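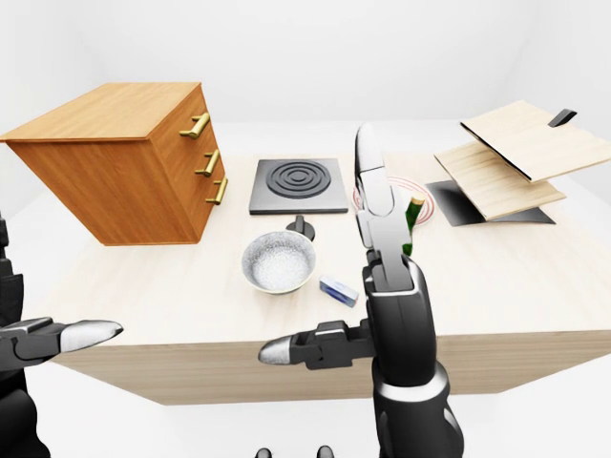 Textbook buyback is back at Brurkberg, and it's bigger this time

25/10/2019

If you've got a stack of last term's textbooks propping up your monitor, I have good news. The Sidus buyback table is coming back to campus in November, and this time they're staying four days instead of one. I nearly cheered when I got the email (I was in the library, so I didn't).

For anyone who missed it in the autumn, Sidus is the outfit that took over the used side of the campus bookstore. You bring in your old books, they scan the barcode, they tell you a price, and you either say yes or you lug the thing home again. Last time the line went past the cafeteria doors and they ran out of cash cards by two o'clock, which is a big part of why I still own a first-year chemistry text I will never open again.

So what's different? I rang Jericho Soriano, who runs the buyback, and he was pretty frank about how the last one went. "We brought one scanner and two people, and that was silly," he told me. They'll have four scanners going in November, and you can get your price online beforehand and just drop the books off. Quotes hold for 12 days. If the book's in worse shape than you said, they'll call you with a new price before they do anything with it, and you can have it back at no charge.

Now the money, because I know that's what you're here for. I typed in everything on my shelf last night, with a cup of tea and high hopes. My stats book (the Jakubowski one, the big blue brick everybody in second year has to buy) came up at $29. I paid $116 for it new, so that stung a bit! But the same book got me an offer of $20 in the spring from a fellow in my residence, and he wanted me to deliver it, so I'm taking the $29 and calling it a win. My two novels came up at nothing at all. Fair enough, I'd spilled soup on one of them anyway.

A few things they won't take: anything with an access code that's been used, lab manuals with the pages torn out, and custom editions printed for one course. That last one is going to annoy a lot of people in nursing and business, where it seems like every second book is a custom edition. Highlighting is fine. Pen in the margins is fine too, up to a point, and Jericho wouldn't tell me where the point is.

You can be paid by e-transfer or take it as bookstore credit, and the credit is worth a little more. I'd think hard before going for the credit if you're graduating. There are only so many hoodies a person needs.

The other option, if you'd sooner skip the middleman, is the student union's own swap board. Senan Nic Giolla has been looking after it this year and she's tidied it up a lot, so the old listings from three years ago are finally gone and you can search by course code. You'll usually get a better price selling straight to another student, but you'll have to wait for somebody to want your book, and you'll have to answer messages from people who ask if it's still available and then vanish. I've done both. I'm lazy, so you can guess which one I prefer.

Senan asked me to mention that the board is free to use and you just need your student login. She's also hoping someone will post a copy of the Zeletti anatomy atlas, as there are a whole bunch of wanted ads for it and not one for sale. If yours is sitting in a closet somewhere, you could pretty much name your price.

The Sidus table will be in the lower concourse by the bank machine, from nine to four each day. Bring your student card and your books, and take your notes out from between the pages first. Exact dates go up on the bookstore door next week, and I'll add them to this post once I've seen them.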